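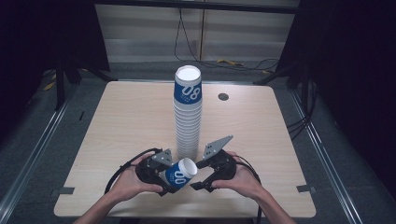
Cup job, paired grippers, one off the stack

gostenhand wrote:
Right, the cup job is properly under way so I thought I'd start a thread. It's the nested paper ones with the big 08 on the blue band, and I'm collecting with the handheld pair, one in each fist. Target is 2000 good examples and I'm at 648. Has anyone else done nested stuff? My wrists would like to know how you paced it.

tastside_meg wrote:
Ooh, cups! I did bowls in August and they nearly finished me off. I stopped every 200 and went for a walk, and the ones after a walk were always cleaner. Are you keeping the fumbles or binning them?

gostenhand wrote:
Binning anything where I drop it. If I squash a rim a bit but still get it down, it stays in.

Kwame Asamoah wrote:
I'd keep the drops, personally. Tag them and put them in their own folder. When we trained on Atinga we only had tidy runs, and the first time a cup stuck to its neighbour the policy just froze with its jaws shut. It had never seen a person get out of trouble.

gostenhand wrote:
But a drop isn't getting out of trouble, is it? It's just a drop. If I pick the cup up again and carry on then fair enough, I'd keep that one.

Kwame Asamoah wrote:
Yes, that's the kind I mean. Fumble, second go, finish. Drop and walk off is no use to anyone, I'll give you that.

okmont_fan wrote:
Going to disagree with both of you - 2000 of the same cup on the same table is too many. I'd do half that and spend the rest of the time changing things. Different cups, different height of stack, move the stack over a bit. We had 3829 runs in one set on Okmont and it still fell to bits when someone brought in a cup with a plain side.

tastside_meg wrote:
Depends what it's for though! If the thing only ever has to handle those cups then I don't see the harm. My bowls were all one bowl and it was fine.

okmont_fan wrote:
Until they change supplier.

tastside_meg wrote:
Ha, ok, point taken.

gostenhand wrote:
I do let the stack height change, it goes down as I work and I don't top it up till it's nearly gone. Haven't moved it side to side much, so I'll start doing that. Can't do much about the cups this week, there's a whole box of them to get through.

Kwame Asamoah wrote:
How are you laying them down? Upright or on the side?

gostenhand wrote:
Bit of both, whichever way it comes. Should I be picking one?

Kwame Asamoah wrote:
I would. If half your runs end one way and half the other, you'll get something in between, and in between is a cup rolling onto the floor. Or label the two and train them apart.

gostenhand wrote:
Oh bother. Right, I'll go back through the 648 tonight and sort them into two piles. Meg, how long were your walks?

tastside_meg wrote:
Long enough for a bun :)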